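Etham hand gripper

The Etham hand gripper is a hand-held two-finger gripper used to record and compare ways of picking up household objects. It was developed at Skillstead, a small robotics workshop, under the direction of Anas Zoubi. The same fingers can be fitted to a robot arm, so a grasp tried by a person can later be repeated by a machine with the same contact surfaces. The name also covers the series of finger and pad trials carried out with the tool.

Background

Skillstead had worked mainly with suction cups before turning to fingered grippers. Suction did well on boxes and sealed bags but poorly on racks, handles, cutlery and anything with holes in it. The first fingered unit was bought from Flumeo, a supplier of arm-mounted grippers, and was tested on a bench arm. Each change of pad meant stopping the arm, removing the tool and running the calibration routine again, and a single comparison of two pads could take most of a day.

Zoubi proposed separating the fingers from the arm. In the resulting design the operator holds the gripper body and works the fingers by hand, while a camera on the tool looks down past the fingers toward the work surface. The camera position was copied from the bench arm so that footage from both could be compared directly.

Design

The gripper has two opposed fingers joined to the body through a linkage. Each finger carries a rectangular pad. The pads are removable and are the part most often changed during trials. Early fingers were made in one piece with their pads, and a worn contact face meant replacing the whole finger.

Opening width is set by a stop inside the body. The standard stop allows 100 mm between the pads, and a narrower one limits the opening to 50 mm for small items. Operators generally preferred the wide setting, even for thin objects, as it left more room for error on the approach. The narrow stop is still supplied but is rarely fitted.

The camera is fixed to the body and does not move with the fingers. Both pads stay in view through the full range of travel, though the contact point itself can be hidden when a large object is held.

Pad trials

The main comparison was made in February and covered two pad types. The first was the Flumeo pad, a firm flat block. The second was made by Srour, a rubber molding shop, and used a softer compound on the same backing. Each type was tested on 21 objects, with 40 attempts per object. An attempt counted as a success if the object was lifted clear of the table, held for a slow count of five and put down again without slipping.

The softer pads did better on glazed cups and glass jars. They did worse on thin rods and wire handles, where the rubber folded over the edge and let the object turn in the grip. On flat plastic panels there was little difference between the two. The soft pads also picked up dust and had to be wiped between sets, which slowed the work.

Handles were treated as a separate group after the first week. A curved handle resting on a table leaves little space underneath, and a finger that comes in too low strikes the surface before the pad reaches the handle. Operators learned to approach from the side with the fingers wide open - a habit that was then written into the arm's own motion plan.
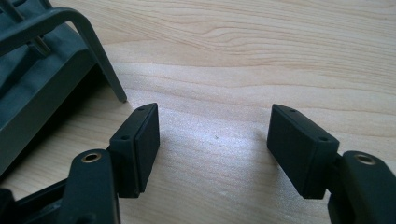
Lighting affected the recordings more than had been expected. Glare on pale tabletops made it hard for the tracking software to find the edge of a pad, and several sets had to be repeated with the lamp moved to one side. A matte cloth was tried and dropped, as objects slid differently on it than on a bare surface.

Use with robot arms

Fingers from the hand gripper fit the bench arm through an adapter plate. Grasps that worked by hand usually carried over, with one notable exception. A person tends to ease off when an object starts to tip, and the arm's controller at that time closed at a fixed force. Light objects were sometimes pushed over before both pads made contact. A later controller setting reduced the closing speed near contact, and the firm pads were kept as the default.

Results of the pad trials were released by Skillstead on April 16, 2020, together with drawings of the adapter plate. Drawings of the body linkage were not included.

See also

Parallel gripper
End effector
Suction gripper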